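About Sukico

Sukico writes plain-language handling rules for people who teach and test grippers, and we love this stuff! We started in Oldale with a single page taped to a door. The house rulebook has 39 rules now, and we still argue happily over most of them.

Our favorite chapter is the one on packaged food. Bags slide, wrappers fold, and a label that faced you a second ago is suddenly underneath. So we ask every operator to close the fingers slowly, lift straight up, and stop if the package starts to slip.

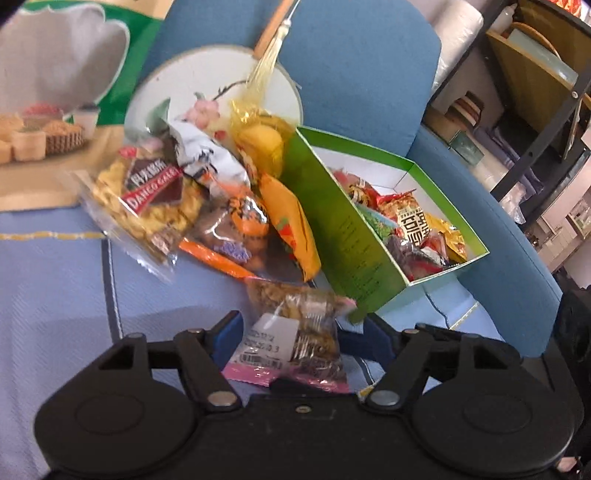
Rule 13 gets the most mail. It says a dropped item is logged as a drop, even if you catch it, even if it lands where you wanted it (yes, people have asked). Min, our training course, spends a whole morning on that one, in groups of 20 at most. Jatow, our shared logbook, holds 3158 entries so far, and every June we read back through the odd ones and fix whatever wording caused the trouble.

Found a rule that reads badly? Write to us. We mean it!

14 shares | 2 comments

Get the Sukico newsletter. Enter your email to subscribe.

Related
Why we rewrote Rule 13
Getting ready for Min
Jatow: how to log a slip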